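6. When the vise will not hold: clearing a grip fault in the virtual cell

Sooner or later Ela is going to stop with its fingers over the bench and the words GRIP FAULT on your operator panel. Good! You are about to learn more about the cell in ten minutes than a smooth run will teach you in a week. This section covers fault 106 (jaw position not confirmed), by far the commonest stop on the vise station, and how to get going again without bending anything when you move to the real one at Tranley.

Everything in this section is done first in the simulated cell. Please work right through it there before you ask for a key to the real cell, even if you have used a pneumatic vise before.

6.1 What the fault means

The controller sends the close signal, then waits 1000 ms for the jaw sensor to answer. If no answer comes, the program halts the arm and holds the last air command. It does not open the jaws for you. Fault 106 can mean:

- the part was never put down, so the jaws are at the wrong position
- the part is in crooked
- air pressure is too low (on the simulated cell this is a setting, on the real one it is usually a tap somebody has shut)
- the sensor is set for a different part

CAUTION: A halted arm is still a powered arm. On the real cell, never reach between the jaws while the panel shows 106. The rod can move the moment the sensor answers.

6.2 Before you reset

Look at the bench from the operator's view and take your time over it. The moving jaw is the one on the end of the piston rod; the fixed jaw is to the right of it. Check whether there is a part between them, then check where the gripper is. You want the fingers well above the tabletop and clear of the vise before anything else moves.

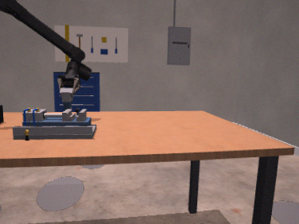
Brenberg Training Workshop, Robotics and Automation Team

With the gap between the jaws empty and the gripper up at the back of the bench, you can go straight to 6.3. If there is a part in the jaws, or the fingers are down near the vise, do 6.4 first.

6.3 Clearing the fault, jaws empty

1. Press HOLD on the panel. The lamp goes from flashing to steady.
2. Switch the mode selector to MANUAL and set the speed to its lowest step.
3. Open the Air page and read the pressure. If it is below the green band, put it right now. Resetting first will only bring the fault straight back.
4. Select VISE OPEN and watch the moving jaw travel to the left.
5. Open the Sensor page and check that the part name matches your job sheet. After a demo it is very often left on the Lacroix test block.
6. Press RESET once. Wait for 106 to disappear.
7. Send the arm home.
8. Run one cycle in STEP mode before you go back to AUTO.

Note: If you press RESET 2 times in quick succession, the controller logs a second fault and you have to start again from step 1. We have all done it.

6.4 Clearing the fault, part in the jaws

1. Press HOLD and switch to MANUAL, as before.
2. Jog the arm straight up, Z axis only. No sideways moves yet, however tempting the short way round looks.
3. When the fingers are clear, jog back towards the rear of the bench.
4. Select VISE OPEN. In the simulated cell, use REMOVE PART. On the real cell, lock off the air and the arm first, then lift the part out by hand.
5. Carry on from 6.3, step 3.

6.5 If it comes back

Save the log from the Faults page and send it to Rosine Besson with the job number. Mireille Perrin looks after the sensor settings and is delighted to get odd ones, so do write down anything you tried. Leave the cell in MANUAL until one of them has replied.

Section last revised Apr 6, 2021. Step 5 of 6.3 is new.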